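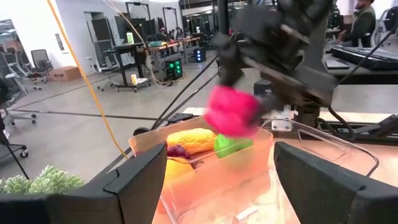

Why does a robot that can pick up a grape drop it in the wrong place?
Usually the hand is fine and the clock is off. One arm acts on where the other arm was a moment ago.

Skelside learned this in September, when the two-armed Tilia rig it had been training to put away toy produce knocked its own wrist. The arms share one plastic bin and are supposed to take turns. For 900 cycles they did, with the manners of people at a hotel buffet. Then they both went for the corn.

The damage was modest: a bent bracket, a cracked finger pad and a lemon last seen heading under the desks. The safety stop worked, three seconds after it would have been useful.

Famiver, which writes the control software, blamed the cables. Moser, which supplies the cables, blamed the software. It took 13 days to find a setting that let the left arm read old position data whenever the network got busy, which it did every day at lunch.

The fix was one line. Skelside has also cut the speed near the rim of the bin and moved the stop button to where a seated person can reach it. The old one was behind the robot.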